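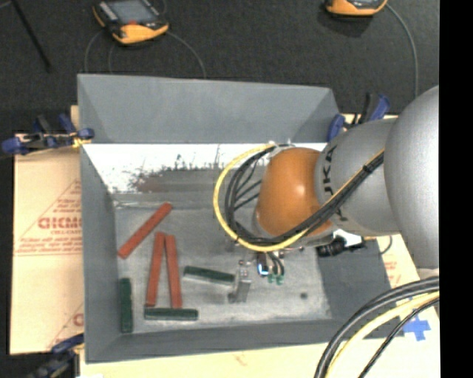

4 湿度：装箱、测量与吸湿

本章适用于 Tarwood 储藏柜的两种柜体（窄柜与宽柜），以及随柜配的敞口箱、Grokard 湿度卡和 Feltarine 吸湿包。修订这一版时，我们把原厂说明里几处没有依据的说法删掉了，保留下来的每一步都在一间朝北的储藏室里照做过。储藏室只有一间，所以读的时候请打个折扣，您家的墙、您家的梅雨，和我们的不会一样。

4.1 先弄清楚要防什么

包装上写着“防潮、防霉、防虫、防异味”。四样里面，柜子真正管得了的只有第一样，还得是一部分。柜门有密封条，能让外面的湿气进得慢一点，慢多少要看门关得严不严、一天开几次。霉要靠您放进去的东西本身是干的；虫要靠清洗和检查；异味嘛，关在密封的柜子里只会更浓。

在动手之前，先回答下面几个问题：

1. 储藏室有没有一面是外墙？外墙在冬天是凉的，柜子贴着它，背板内侧容易结露。
2. 楼上或隔壁有没有卫生间？有的话，摸一摸交界处的踢脚线，发软、起皮的都算有问题。
3. 这个房间的门平时是开着还是关着？
4. 您准备放的东西里，有没有皮革、羊毛、书或者相册？

第2项答案是“有问题”的，请先修墙。再好的吸湿包也吸不过一根渗水的管子，买多少包都一样，这笔钱花得不值。

4.2 柜体就位

1. 把柜子立在离外墙一拳远的地方。原厂说明书的示意图画的是紧贴墙面，图很好看，请不要照做。
2. 调四只底脚，直到柜门自己停在半开的位置不动。门会自己往外荡，说明前低；会自己合上，说明后低。
3. 把一张薄纸夹在门缝里关门，然后往外抽。上、中、下各试一次。抽得动但有阻力，算合格；纸能轻松滑出来的位置，密封条没有压实。
4. 没压实的地方，松开同侧合页的固定螺丝，把门往里推一点再拧紧，重做第3步。
5. 空柜敞着门放一个晚上，让新板材和新密封条的气味散掉一些。

注：说明书称密封条“终身免维护”，没有写是谁的终身。建议每次换季时用拧干的布擦一遍，干了以后再关门。不要涂凡士林，会粘灰，灰会把门缝垫起来。

小心：宽柜空着的时候重心偏高，调底脚时请让另一个人扶住。墙面固定件在配件袋里，装上它。我们见过太多配件袋原封不动地留在抽屉里。

4.3 读懂湿度卡

Grokard 湿度卡是一张变色卡，卡上有一排圆点，随湿度由蓝转粉。它便宜，不用电，看一眼就有个大概。它的毛病也在这里：看一眼只能有个大概。

1. 撕开铝箔袋，取出卡片，手不要碰圆点。
2. 把卡片平放在室内阴凉处，等到圆点颜色不再变化。原厂说“即时显示”，我们等过，没有那么即时，吃顿饭再回来看比较稳妥。
3. 用铅笔在卡背写上放进去的月份。圆珠笔的油墨会渗到正面。
4. 把卡片挂在柜子中层，避开门缝，也避开吸湿包。贴着吸湿包挂的卡永远好看，它量的是吸湿包旁边的那一小块空气。
5. 关门，第二天同一时间再读。早晚读数会有出入，固定一个时间，比如晚上8点，读出来的东西才能互相比较。

注：两张同一批次的卡放在一起，颜色也可能不一样。如果您手里有电子湿度计，也不要急着把它当成标准，便宜的那种同样会各说各话。我们关心的是趋势：这个月比上个月粉了，就该找原因。

怀疑卡片失灵时，可以这样查：

1. 取一只带盖的小玻璃瓶，瓶盖里倒入食盐，滴几滴水，拌成湿沙的样子，不要有积水。
2. 把盐和卡片一起放进密封袋，互相不接触，封口。
3. 室温下放一夜。袋内湿度会停在七成半左右的位置，卡上高湿的那几个圆点应当变粉。
4. 没有变的，扔掉。变了的，也只说明它在这一个点上还算老实。

4.4 装箱

箱子装得太满，是我们收到的求助里最常见的原因，写信来的人多半以为是吸湿包坏了。

1. 所有织物先洗净、晾透。“摸着干”不够，厚毛衣的袖口和领子最会骗人，把它们翻过来再晾一天。
2. 书逐本竖起来抖一抖，翻开扉页闻一下。有霉味的单独处理，不要和别的书放在一起，哪怕只放一个晚上。
3. 皮具塞无酸纸撑形。报纸会掉墨，不要用。
4. 箱底先垫一层透气的布，再放东西。塑料袋、保鲜膜都不要用，水汽会困在里面。
5. 重的在下，轻的在上，装到离箱口一掌处为止。
6. 把箱子推进柜子，左右各留一指宽的缝，空气要有地方走。
7. 在箱子朝外的一面贴标签，写内容和月份。“杂物”两个字等于没写。

注：真空压缩袋确实省地方，我们不反对在短期内用它装化纤被。羽绒和羊毛压上一季，蓬松度能不能回来，各家说法不一，我们的经验是回来一部分。广告里那床一抖就鼓的羽绒被，我们没有买到过。

小心：电池、打火机、压力罐、油漆和溶剂不得放入柜内。密封的柜子会把泄漏出来的气体也密封住。

小心：刚从干洗店取回的衣服，先去掉塑料套，在通风处挂到没有溶剂味再装箱。

4.5 放吸湿包

Feltarine 吸湿包是毛毡外壳的颗粒包，每只净重100克，可以烘干后再用。广告语是“一包管一柜，一放管一年”。照我们的观察，前半句在窄柜、冬天、门不常开的条件下勉强说得过去，后半句请忘掉。

1. 窄柜用两包，一包放最下层靠里，一包放中层。宽柜用四包，每层一包。
2. 使用前称重，把数字写在包上的布标里。新包拆袋后应当接近标称重量；一拆开就明显偏重的，多半在运输途中漏了气，先按4.6烘一次。
3. 毛毡面朝上平放，不要压在衣物下面。
4. 每月称一次。重量到133克时取出烘干。再往后它还会继续变重，可是增长已经很慢，占着地方而已。
5. 称完立即放回，柜门不要敞着。

注：133克这个数是我们自己称出来的，用的是厨房秤，原厂没有给出更换重量，只给了一个会变色的小圆窗。小圆窗的颜色变化偏早，照着它做，您会烘得很勤，或者买得很勤。

注：吸湿包吸的是柜内空气里的水。门一开，房间里的空气就进来了，它得从头再来。每天都要取东西的柜子，放吸湿包意义不大，不如在房间里开除湿机。

小心：吸湿颗粒不可食用。外壳破损的请连壳一起丢弃，不要缝补后继续用。家里有幼儿或猫狗的，把下层那包移到够不着的地方，吸湿效果差一点也认了。

4.6 烘干与重复使用

1. 烤箱预热到说明书附页规定的温度，不要擅自调高，毛毡会焦。
2. 把吸湿包放在烤架上，毛毡面朝上，互相不接触。不要放在烤盘里，底面出不来水汽。
3. 烘到预定时间后取出一包称重，放回再烘一会儿，再称。两次重量一样，就可以结束了。
4. 戴手套取出，放进带盖的金属盒里放凉。敞着凉，它会一边凉一边吸厨房里的水。
5. 凉透后再称一次，写上新的数字，放回柜内。

注：原厂称可以“无限次再生”。我们手里的一批烘了37次以后，烘干后的重量还算正常，吸饱的速度却明显慢了，毛毡也开始掉毛。这批包后来降级去了鞋柜。别家的批次能撑多久，我们不知道，也不太相信知道的人。

注：微波炉。有人问，有人试过，也有人把毛毡烧出了一个洞。请用烤箱。

注：晒太阳不能代替烘干。夏天中午的阳光能让包变轻一点，同一天傍晚它又重回来了。

小心：烘过吸湿包的烤箱，请先擦净再烤食物。

4.7 按季节做的事

七月以前：检查门缝（4.2第3步），全部吸湿包烘一遍，换一张新湿度卡。
雨季当中：少开门。要取的东西集中在一次取完，挑上午空气干一些的时候。
入秋：选连续的晴天，把箱子搬出来，箱口敞开放一个下午。书和皮具避开直射光。
冬天：留意柜子背板。手伸进去摸到凉而潮的地方，把柜子再往外挪一点。

注：网上流传在柜里放木炭、茶叶、粉笔、报纸团的办法。它们都能吸一点水，量很小，吸完就停，而且大多数人放进去就不再管了。茶叶自己还会发霉。

4.8 出了问题先看这里

湿度卡一直是粉的
先确认卡没坏（4.3）。再看是不是刚装进去一批没有晾透的东西，这种情况取出来重晾。都排除以后，在空柜里单独挂卡关门两天：空柜也粉，问题在柜子或墙；空柜不粉，问题在您装的东西。

湿度卡一直是蓝的，衣服却有霉味
卡挂得离吸湿包太近，或者霉味是装箱之前就有的。后一种更常见，也更少有人肯承认。

吸湿包几天就吸饱
门缝漏气，重做4.2第3步。如果纸条抽不动，检查背板走线孔的胶塞，出厂时常有漏装。打电话给客服，对方多半会建议您加购吸湿包，请坚持要胶塞。

柜内有塑料味
新柜头一个月属正常。超过一个月，把门敞开几天，同时把里面的织物取走。喷香氛没有用，您会得到一柜子带香氛的塑料味。

标签脱落
箱面有灰。用酒精棉擦过，干了再贴。

箱底发现水
立即清空整层，不要只清这一只箱子。水从哪里来的，要顺着往上找：背板、柜顶、天花板。找到以前，这一层空着。

4.9 配件与更换

密封条按米出售，门框一圈量好后多留一指长。Győri 的替换密封条截面和原装的相近，价格低一些，我们在窄柜上装过，转角处要自己斜切对接；宽柜没有试过，不作推荐。湿度卡买小包装就够，开封后的卡放在抽屉里也在变，囤一大盒没有好处。吸湿包不必认准原配，颗粒大同小异，但请选能称重、写明净重的，只写“强效”的那种没法判断什么时候该换。

更换底脚前须先清空柜体并拆下柜门，步骤见5.2。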